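La tabla que dura más que la cocina

Reportaje. 13 de septiembre de 2019

En el taller de Abílio Baptista, a las afueras de Jiria, la madera espera más tiempo del que se trabaja. Los tablones de haya pasan dos inviernos apilados bajo un tejado de chapa antes de que alguien los toque. Luego, en una mañana, salen de la sierra, se encolan y quedan sujetos con gatos hasta el día siguiente.

Baptista aprendió el oficio con su suegro, que hacía mangos de herramienta. Las tablas de cortar vinieron después, cuando un restaurante de Bailly le pidió 28 iguales para la sala y no encontró quien las hiciera en madera maciza. El año pasado vendió 897. La mayoría se va en diciembre, y él preferiría que no fuera así: «En Navidad la gente compra con prisa y no pregunta cómo se cuida». 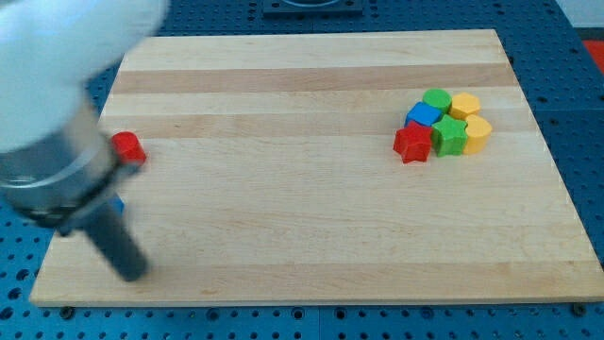

El cuidado es poco, pero hay que hacerlo. Una tabla nueva necesita aceite mineral una vez por semana durante el primer mes y después cada vez que la superficie se vea pálida. El aceite de oliva no sirve, se enrancia. Tampoco conviene el lavavajillas: el calor abre las juntas y la madera se comba. Basta con agua templada, poco jabón y secarla de pie, apoyada en un canto, para que el aire llegue a las dos caras.

Sobre la higiene se ha discutido mucho. Durante años se recomendó el plástico en casi todas las cocinas profesionales, y muchas lo mantienen porque se puede lavar a máquina. En casa, lo sensato es tener dos tablas, una para carne y pescado crudos y otra para lo demás, y retirar cualquiera de ellas cuando los cortes sean tan profundos que ya no se limpien bien.

La madera tiene ahí una ventaja, y es que admite arreglo. Baptista cepilla tablas usadas por 5 euros y las devuelve con los cantos repasados. Le han llegado algunas desde Litarholm, por correo, envueltas en periódico.

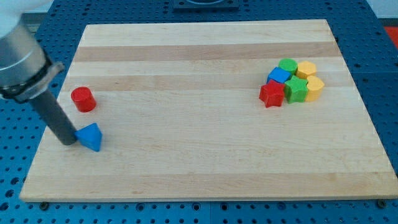
En cuanto a la madera, el haya es barata y pareja, aunque se mueve con la humedad. El arce aguanta mejor el filo. El olivo gusta por la veta y rara vez da piezas anchas. El taller compra casi todo al aserradero de Flisgate, que corta en luna menguante por costumbre; Baptista dice que no nota diferencia.

Ahora quiere ampliar el secadero. Tiene visto un terreno de 600 metros cuadrados junto a la carretera vieja, con acceso para camiones, y está pendiente de que el ayuntamiento le conteste sobre la acometida de luz.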